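Stulirora Workshop Guide
Section 7: Cleaning and Replacing Work Surfaces

7.1 Scope
This section applies to every bench in the Vendholm building on which a foam board cover is laid. It covers routine wiping, treatment of stains and replacement of the board. It does not cover the floor, which is addressed in Section 9.

7.2 Before you begin
1. Finish or pause all work on the bench. Do not wipe around work in progress.
2. Switch off any heated tool and allow it to stand for 30 minutes. Keep the tool upright in its bracket during this time.
3. Set out one dry cloth, one damp cloth and a bowl of clean water. The cloth should be wrung out until it no longer drips.
4. Move loose sticks, offcuts and packaging off the board.

Caution: Foam board softens under heat and dents under pressure. Do not rest a hot tip on the surface, even briefly.

Note: Cables may stay where they are if they can be lifted without strain. Wipe under each cable and lay it back in the same position.

7.3 Wiping the board
1. Start with the dry cloth. Gather it into a loose pad and lift away dust and crumbs before any water is used. Water applied to loose dirt turns it into a grey film that is much harder to remove.
2. Work from the far edge toward yourself in overlapping strokes.
3. Change to the damp cloth for smudges that remain. Rinse it in the bowl after each pass.
4. Treat dark brown stains last, so that they are not carried across the clean area. Hold the damp cloth on the stain for a short time, then blot.
5. Dry the board with a clean part of the first cloth.

A board in regular use will show grey and brown marks over much of its surface. Scattered dirt in the middle is dealt with first, under step 1, and separate stains are left for step 4.

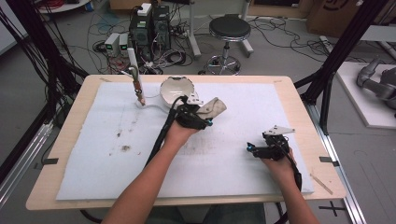
Jailson Aguiar asks that step 4 be read with care: blotting works on a fresh stain, but on an old one it only spreads the color, and in his view a board with an old brown stain should simply be turned over. This remark has been accepted. Users may turn the board once, provided the reverse side is flat and clean – the stained side is then not used again.

7.4 Replacing the board
Replace the board when any of the following applies:
– both sides are stained
– the surface is cut or dented
– the corners have lifted by over 30 mm

1. Clear the bench completely and remove the old board.
2. Wipe the table top beneath it and let it dry.
3. Leave the strips of black tape on the table edges in place. They mark positions and must not be peeled off or covered.
4. Lay the new board flat and press it down gently from the center outward.
5. Enter the change in the bench record, form 102.

Caution: Do not cut a new board to size on the table top. Use the cutting mat in the Tseng room.

7.5 After cleaning
Empty the bowl, rinse it and wipe the rim. Used cloths go in the laundry bin and are not to be left on the bench overnight.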